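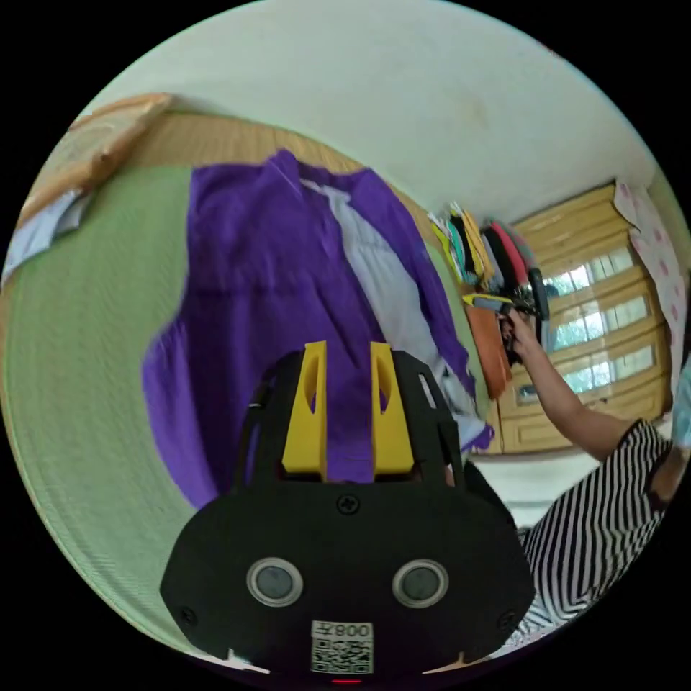

When I arrived at the Mohammadi house in Plevstead it was nearly noon, and the first group of visitors was already upstairs with their shoes off. Banafsheh Kermani met me at the door and asked me to speak softly on the stairs. "People are working," she said. "It is an open day, but it is also a normal day."

Kermani leads the clothes handling project at Rikon, a small company from Vorville. For one weekend in January the team let the public see how they teach machines to handle clothes. The method is simple to watch. A person takes a gripper in the hand, with the same kind of fingers the robot will have, and does the housework with it. The robot itself stayed in Vorville, and some visitors were a little disappointed about this.

"They ask me, where is the robot?" Kermani told me. "I say, first you must see the teacher. The robot learns from what the hand does. If the hand is nervous, the robot will be nervous too."

I asked why they work in a home and do not build a room in the office. She said they tried this in the first year, and the results were poor. "In the office we had one table and one lamp. Everything was flat and clean. Then we came to a real bedroom and nothing was the same. The light comes from the window, people walk behind you, the cloth lies on a mat. We want all of this."

The lesson that day was about jackets. According to Kermani, a jacket is much harder than a towel. A towel has four corners and the fingers can look for them. A jacket has sleeves, which move when you do not want it, and a collar that stands up again after you press it. 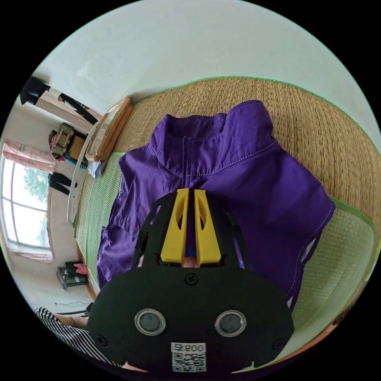 The yellow fingers of the gripper over the front of a purple jacket, laid out on a straw mat.

Kermani explained that a new worker needs 74 practice folds before the team keeps any of the recordings. For the full set they want 200 good folds of each type of clothing, and at the time of my visit they had 221 for shirts, so the shirts are finished. For jackets she did not want to give me a number. "Ask me in the spring," she said, and laughed.

Visitors could try the gripper for six minutes each. I tried also. It is heavier than I expected, and I lost the sleeve two times before I understood that one must close the fingers slowly. An older man after me did it much better. He told us that he worked many years as a tailor, and Kermani immediately wrote down his telephone number.

My last question was if people should be worried about such machines in the house. She thought about it for a while. "My mother has pain in her hands," she answered. "She does not ask me if it is the future. She asks me when it will be ready, and if it can also do the bed sheets."

The team will open the house again for visitors when the work on jackets is complete.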